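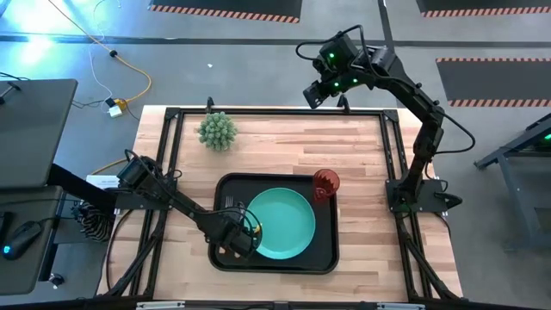
Who can apply for the table-clearing job at Prendgate canteen? Any person over 18 who can carry trays and is free in the evening.

We look for a helper from February, 8 hours a week. You will collect plates, cups and trays after supper, wipe the tables and put the dishes in the racks. We seat 80 guests. Training is given and a meal is included.

Please write to Yolanda Puma, Prendgate, Flasstead.

Last updated: February
Print this page | E-mail this page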